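How to Sort a Junk Drawer in 20 Minutes

I love this job, and you can do it with a few open bins and a clear table! 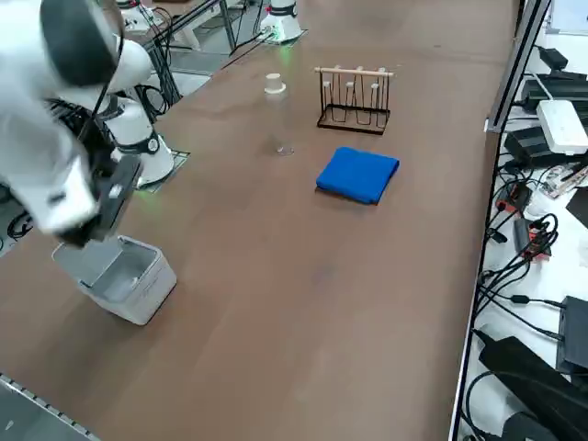

Start by tipping the whole drawer out. Set a timer for 20 minutes and work fast — if you stop to read old receipts, you're sunk.

Make two piles first: things you've used since June, and everything else. Batteries, tape and pens go back in the drawer, with the stuff you grab most at the front. Loose screws get their own jar (mine is an old jam jar from Prildale and I adore it).

Then look hard at the second pile. Dead pens go out, and spare keys get a label tonight.

Wipe the drawer before you refill it.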